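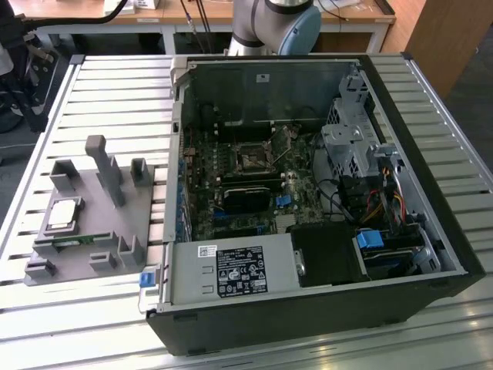
According to Gudrun Ruppert, the job went from two hundred small motions a shift to long stretches of watching, and the watching took her longer to learn. Her remark, given to the plant newsletter in February, is often repeated in discussions of robot-assisted computer rework at Jallura, a refurbishing company that takes in used desktop machines from offices and schools and returns them to sale.

Robot-assisted rework at Jallura is the use of robot arms for the removal and placement of processors and memory modules in desktop computers. Before the change, all of this was done by hand at standing benches. The arms are part of a cell known in the plant as Vallejo, after the building in which it was first set up. Other steps, including intake, case cleaning, cable work and final inspection, are still carried out by people.

Background

Jallura employs 70 people, of whom 18 worked in rework before the cell was put in. A rework operator opened the case, freed the processor and memory, tested or replaced them, and closed the machine again. The work was paid by the hour with a bonus for finished units. Operators complained mostly of neck and thumb pain, the latter from memory clips. Bent socket pins were the most common cause of scrapped motherboards, and under the old bonus rules a scrapped board counted against the person whose initials were on the ticket.

The plant had tried automation once before. A screw-driving station, bought from a supplier called Drotar, was taken out after a short trial. It needed every case in the same position, and the cases came from too many makers.

Operation

An operator removes the side panel and lays the tower flat on the worktable with the interior facing up. Cables that cross the socket or the memory slots are moved aside by hand. The operator then opens the socket lever and starts the cycle. The processor and memory have set places in a fixture beside the computer, so that the arm always has a known position to return to.

The cell works through up to 900 machines a month. It is stopped for any model that is not on the approved list, and those machines go to the hand bench, where two people work full time.

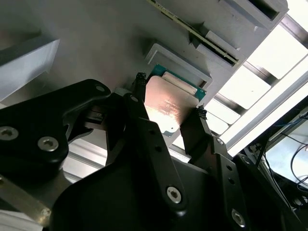 Handling damage is tracked separately for hand and machine work, and the two records differ in kind. Hand damage was spread over many causes, such as dropped parts, fingerprints and modules pushed in at an angle. Damage in the cell comes mostly from poor alignment. The gripper holds a processor by its sides, between two textured pads, and the fixture pocket is a shallow one with raised walls, so a chip that sits slightly turned in the fingers can catch on a wall. Operators learn to look for this before they look at anything else, and they may stop the arm without asking a supervisor.

Effects on staff

No one was laid off when the cell was introduced, though three rework jobs left open by retirement were not filled. Of the remaining operators, 11 were trained to run the cell. The training was led by Hipólito Vergara and covered safe stopping, clearing a dropped part, and writing a fault note that the next shift could use. The others moved to inspection and intake or stayed at the hand bench.

The unit bonus was dropped and replaced by a flat raise. Opinion on this was divided. Faster workers lost money in the first year, and Iñaki Quintana wrote in a letter to management that a skill built up over a long time had been "priced at zero." Complaints of thumb pain fell. Complaints of boredom and eye strain rose, and operators now change places every two hours — a rule they asked for themselves.

Fault notes are kept in a shared log called Sonder. It was meant for maintenance staff, but operators also use it to pass on which models have stiff levers or short cables. The company has said that log entries are not used to judge individual workers. The staff council has asked for this in writing, and as of February 12, 2026, the wording had not been agreed.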